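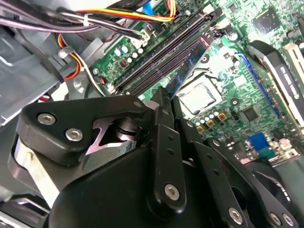

4. Adding more memory

The Gredumar home music server runs perfectly well with the memory it comes with, and plenty of people never touch it. But if you have a big collection (mine is mostly brass bands and old radio plays, and it keeps growing!) you will notice the difference the first time you scroll through the album covers. It is a lovely little upgrade and a good first job if you have never opened a computer before.

You can use any desktop computer that meets the list in section 2. Cases and boards vary a lot, so keep the booklet for your own board next to you while you work.

What you need

A cross-head screwdriver
One or two memory modules of the type named in your board's booklet
A saucer or jar lid for the screws
A good lamp
Twenty minutes, or an hour if you like to take your time

Before you open the case

4.1 Stop any music that is playing. In the Gredumar menu choose System, then Shut down. Wait for the message "Safe to switch off".

4.2 Switch off at the wall and pull out the mains lead. Unplug the network cable and the speaker leads too. A strip of masking tape on each one, with a word or two written on it, makes putting them back very easy.

4.3 Press the power button once with the lead out. This drains what is left in the power supply.

CAUTION: Never open the power supply itself, even with the mains lead out. It can hold a dangerous charge for a long time.

4.4 Lay the computer on its side on a table, with the removable panel facing up. Avoid carpet and woolly tablecloths.

Fitting the modules

4.5 Undo the screws at the back that hold the side panel and slide the panel off. Some cases have a catch as well, and a few have a handle you squeeze.

4.6 Touch a bare metal part of the case with your hand. Do this again every time you have walked away and come back.

4.7 Find the memory slots. They are long and narrow, and usually sit near the processor. If a cable crosses them, ease it to one side. You shouldn't need to unplug it.

4.8 Check in your booklet which slots to fill first. On boards with four slots, a pair of modules often goes in the second and fourth, and the computer may refuse to start if you guess.

4.9 Push down the catch at the end of the slot. There may be one catch or two.

4.10 Hold the new module by its short edges and line up the notch with the ridge in the slot. If they don't match, turn the module end to end. If they still don't match, you have the wrong type and should send it back.

4.11 Press down evenly with both thumbs until the catches click shut. It takes more of a push than you expect the first time – firm and straight is what you want.

NOTE: Shiyu Zeng, who tested this section on three different machines in Mumerby, suggests fitting one module and starting the computer before you add the second. It is slower, but if something is wrong you know which module to look at.

4.12 Put the side panel back, stand the computer up and reconnect everything.

Checking that it worked

4.13 Switch on. The first start after a memory change can take a minute or more with a blank screen. Leave it alone and put the kettle on.

4.14 When the welcome page comes up, choose System, then Health. The line marked Memory should show the new total.

4.15 Go to Library, then Cover cache. You can now raise the number of covers kept ready, up to a limit of 255. I keep mine at 136, which covers the shelf I play most, and it feels wonderfully quick.

4.16 Play something! Choose a long album and let it run to the end while you move around the menus. If there are no gaps or clicks, you are done.

If it doesn't start

No lights at all: check the mains lead and the switch on the back of the power supply. That little switch catches everybody out sooner or later.

Beeps and a blank screen: a module is probably not fully in. Shut down, unplug, repeat 4.3 and 4.6, then take the module out and press it in again.

Starts, but shows the old total: move the new module to another slot your booklet allows. If the total still doesn't change, try the new module by itself.

"Health code 17" on the welcome page: the server has noticed different hardware and wants you to confirm it. Choose Accept and wait for it to restart. Your playlists and ratings are kept.

NOTE: Keep any old modules in the bag the new ones came in. The Plimbridge listening group keeps a swap box for them, and Ilham Slaoui is always glad to hear from people getting an older machine going again.

Next: section 5, Connecting a Benkirane amplifier. Leave the volume at 25 or lower until you have read it.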